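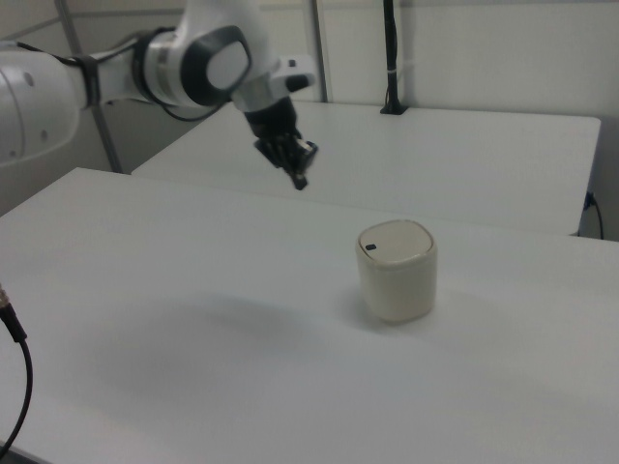 Teodoro Villalobos asked how our club gets repeatable reaches, because his arm keeps landing short. Same way every time, Teodoro!

First, set the speed to 15 percent and leave it there. Then jog down until you're hovering over the target — save that pose as "above" before you go any lower.

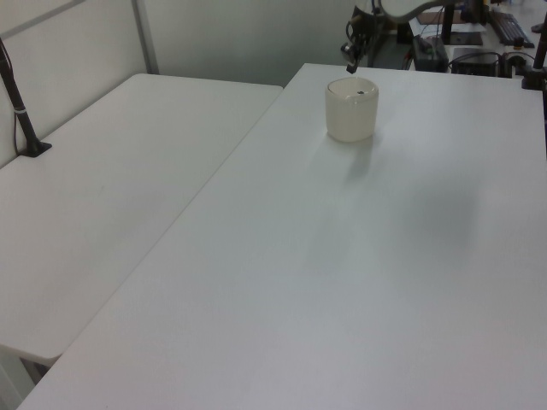

Save a second pose at grab height, then run the pair 30 times before you change anything. I skipped that in November and regretted it.

131 shares
40 comments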